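Household tidying still slow work for machines, Hillex trial finds

24 September 2024

Hillex has released results from a trial of automated tidying in occupied homes, and the figures will disappoint anyone hoping to hand over the chores soon. The system sorted small household goods into crates without help in fewer than half of its attempts. Shelf restocking, run as a comparison in a Voltari store, went considerably better.

The home portion covered 17 apartments and 670 timed attempts. Each attempt began with a mixed pile on a bed or a low platform and ended when every item was in its assigned crate or when the time limit of six minutes ran out. Residents supplied the goods. No items were removed from a pile for being difficult, although glass and anything sharp were excluded on safety grounds.

Hillex reports that rigid objects with flat sides gave little trouble. Small boxes and hard cases were picked up on the first or second try in most runs. Soft goods were the main source of failure. A plush toy changes shape as the fingers close, and a grip that looked secure to the planning software often held only a fold of fabric. Flat paper packets were a separate problem – the fingers tended to push them along the sheet instead of getting underneath.

Wrinkled bedding made both problems worse. A striped or printed sheet also confused the step that separates one object from another, and the software sometimes planned a pick on the pattern itself. Piles with overlapping soft toys took the longest. The report lists a mean of four failed grasps per completed pile in that group.

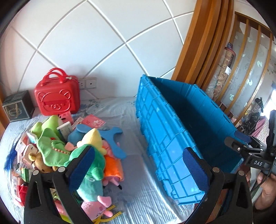

Betik, which makes sorting equipment for warehouses and had no part in the trial, said in a written response that the time limit was too strict to be informative. Few households would object to a machine that needed an hour to clear a bed while the residents were out, the company said, and a test that stops at six minutes measures speed more than ability. It added that a dropped toy costs nothing, and that counting every drop as an error makes home systems look worse than they are.

Hillex disputes the second point. In its scoring, a drop counted only if the object landed outside the work area, where the system had no means of recovering it.

The store portion used the same software with a different arm. Voltari supplied one aisle of packaged goods, and the machine faced up cartons and moved stock forward after closing. Completion rates were higher in every category. The report attributes the gap to uniform packaging and fixed shelf heights, and cautions that loose bagged items were left out of the store test altogether.

Gripper pads are the next item under review. The current pads, sold under the name Voyle, are textured for cartons and wear smooth after repeated contact with fabric. A softer version is being prepared, along with a revised approach to thin packets that uses the edge of the crate as a stop.

A second round of home trials is planned for December. The time limit will be kept, but attempts that run over will be allowed to finish and will be reported in a separate table.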